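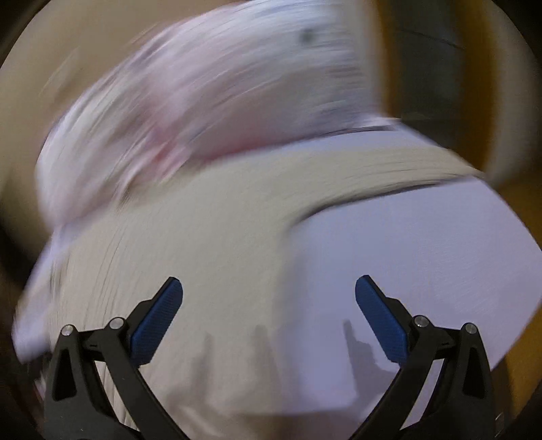
¿Cuánto tiempo conviene dejar la ropa de casa recién doblada antes de guardarla en el armario?

Una noche, si la habitación está ventilada y el montón es bajo. Las piezas gruesas, sobre todo las toallas, necesitan hasta el día siguiente por la tarde.

3. El montón intermedio

3.1. Definición y alcance

En los hogares visitados en Vandthorpe, la ropa doblada pasa casi siempre por una fase que los manuales domésticos tratan en una línea o no tratan. Después de doblarse y antes de llegar a su balda, queda apilada en una superficie que no es la definitiva: una cama, una silla, el extremo de una mesa. Llamamos a esta acumulación montón intermedio. El término excluye la ropa sin doblar y también las pilas ya colocadas en el armario, aunque en algunas casas la diferencia entre unas y otras resultó difícil de mantener.

La figura 1, situada al comienzo de la sección, muestra tela doblada reunida en un montón blando. Empleamos la palabra montón, y reservamos pila para los casos en que las piezas comparten anchura y tienen los cantos alineados. La distinción procede del habla de las participantes de Vandthorpe, que decían «la pila de las sábanas» y «el montón de lo demás» sin que se les hubiera propuesto ese vocabulario.

3.2. Hogares y visitas

Se visitaron 18 hogares, 10 en Vandthorpe y 8 en Biditz. Huia Brunton hizo las visitas de Vandthorpe y redactó las notas de campo de las dos localidades a partir de una misma plantilla. Cada visita empezaba cuando la persona encargada tenía la ropa seca y lista para doblar, y terminaba cuando la última pieza quedaba guardada o cuando esa persona daba la tarea por acabada. En Biditz las dos cosas no siempre coincidieron. Varias participantes consideraban terminado el trabajo con el montón todavía sobre la cama, y lo repartían por la noche al abrirla.

No se dio ninguna instrucción sobre la forma de doblar. Se anotó el orden de las piezas, el lugar del montón, las veces que se rehacía y los comentarios espontáneos. La plantilla preveía además medir la altura con una regla apoyada en la superficie, pero la medida se abandonó pronto: sobre un colchón, la regla se hundía tanto como la ropa, y los valores no podían compararse con los tomados sobre una mesa.

3.3. Orden de las piezas

El orden más frecuente coloca abajo lo grande y arriba lo pequeño. Las sábanas bajeras plantean la dificultad conocida de las esquinas con goma, y muchas participantes las dejaban para el final, de modo que acababan encima de piezas menores y desplazaban el montón hacia un lado. En Vandthorpe una participante las doblaba primero, de pie, y las usaba como base. Su montón fue el único de la localidad que se trasladó al armario en un solo viaje.

El segundo criterio es el destino. La ropa se agrupa por habitación o por persona, y el tamaño pasa a un segundo plano. Este criterio produce varios montones bajos y ocupa más superficie. Aparece en casas con armarios repartidos por distintas plantas, y también en una vivienda pequeña de Biditz donde cada hijo recogía su parte. Allí el reparto se hacía sobre la mesa de la cocina y tenía que estar resuelto antes de la cena.

Un tercer orden sigue el del tendedero o el de la cesta, sin clasificación previa. Las participantes que lo usaban lo describieron como más rápido, y lo era mientras doblaban. El tiempo volvía a gastarse ante el armario, al separar paños de fundas y toallas de manteles.

3.4. Desplazamiento y pérdida de forma

Un montón de tela doblada cede por los lomos. Los pliegues cerrados tienen más volumen que los bordes abiertos, y cuando todos los lomos miran hacia el mismo lado, ese lado crece más y la parte superior resbala hacia el contrario. Alternar la orientación corrige el problema, con el inconveniente de que después las piezas se sacan peor de la balda. De las personas que conocían el recurso, la mayoría lo aplicaba a las toallas y lo descartaba para las camisetas.

El tejido influye tanto como la orientación. El algodón de rizo se agarra a sí mismo y aguanta inclinaciones que el satén no tolera. Las fundas satinadas resbalan incluso en montones bajos, y en 11 de los hogares se guardaban aparte o dentro de otra funda del mismo juego. La práctica de meter el juego completo en una de sus almohadas de tela, como decía una vecina de Biditz, se atribuía en varias casas a la madre o a una tía, y solo en una a una revista.

El momento más delicado es el levantamiento. Las manos entran por debajo desde los dos costados, o bien una sujeta la base y la otra aprieta desde arriba. La primera forma conserva mejor las esquinas de las piezas bajas. La segunda permite abrir una puerta con el codo. Cuando el montón incluía calcetines emparejados, estos se caían con ambas, y la solución habitual era retirarlos antes y llevarlos en un viaje propio.

3.5. La superficie

La cama fue el lugar preferido en las dos localidades. Ofrece espacio y queda cerca del armario, pero su blandura inclina los montones hacia el centro en cuanto alguien se sienta al borde. La mesa da una base firme y obliga a despejarla. La tabla de planchar se usó como apoyo en hogares donde ya no se planchaba casi nada, y se mantenía abierta con ese único fin.

En las entrevistas preliminares de Mestard, que no forman parte de los hogares analizados aquí, se mencionó además el arcón como superficie fija. No lo encontramos en Vandthorpe ni en Biditz. Faulkner, la cuarta localidad prevista, quedó fuera del estudio al no reunirse hogares suficientes durante el mes de enero.

3.6. Limitaciones

Las visitas se concentraron en invierno, cuando la ropa se seca en interior y el peso del lavado recae en mantas ligeras, toallas y prendas gruesas. Es probable que los montones de verano sean más bajos y menos estables por la abundancia de tejidos finos. Tampoco se registró lo que ocurría después dentro del armario, donde las pilas vuelven a deshacerse cada vez que se saca una pieza de abajo. El anexo B recoge la plantilla de observación con las casillas que quedaron sin usar.

Figura 1. Montón de tela doblada. Véase el apartado 3.1.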